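Workbench > Storage > Small Parts

Sorting blocks by color, again

9 December 2019
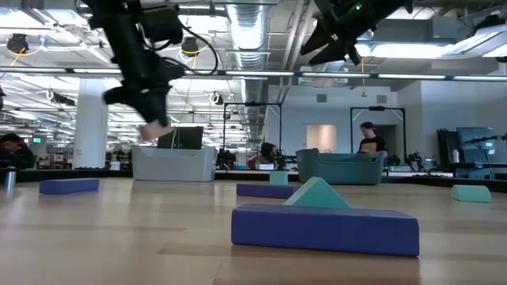

Purple and mint still on the table, pale pink headed for the gray bin.

I have been reworking how we store the block sets. The old method was one deep tub per set, everything mixed, lid on. It saves shelf space and costs time at every other step. To find one curved piece you tip the tub out, and then the whole set has to go back in.

The current method uses two open bins per table, one gray and one teal, both with a front rim that dips in the middle. The dip matters more than I expected. With a straight rim you lift each block over the edge and drop it. With a lowered rim the hand goes in nearly level and the block can be set down. It is quieter, and the corners take less of a beating.

Sorting rule, version 2:

Color first, shape second. Pale pink goes in the gray bin. Mint goes in the teal bin. Purple stays out until the other two are finished, then goes in the teal bin on top of the mint. The long purple pieces are the bulky ones, and if they go in first they bridge across the bottom and leave dead space underneath.

Jasmina Georgiou argued for shape first, on the grounds that people building something ask for "a triangle" and hardly ever for "a green one". She has a point. The trouble is that the mint pieces come in several shapes, and a shape sort spreads them over more compartments than I have bins. We tried it through October and went back to color.

Table notes. The top is light wood planks with a slight sheen. Mint reads well against it under overhead light. Pale pink is the one that gets missed, especially near the edge, so I clear it first. Laying long blocks flat and at least a hand's width apart makes them easier to pick up than pushing them into a row. Triangles go point up. On their side they end up in the wrong orientation in the bin and waste a corner.

The bins live on the far side of the table, with a gap between them. I had them touching at first and small square blocks kept ending up against the seam. A gap means the odd block can stand there without being in the way of either bin.

Labels: the storage shelf is numbered, and this set is 1534. The larger set from Prelholm is 1776 and does not fit in two bins by any rule I have tried. Emiliano Lagos suggested a third bin in another color. I would prefer a wider one with the same rim, but Prelholm lists only the one size.

Still open: whether to put a liner in the bottom of the gray bin. Felt picks up dust. Thin cork might do. Rahel Eder has an offcut from the Clotthorpe shelves and I will try that next, cut 2 mm short on each side so it comes out for cleaning.

Filed under: storage, blocks, small parts

Recent posts
Cork or felt for drawer bottoms
Shelf numbering, part 87
Lids I have stopped using
The Flesendale cabinet, measured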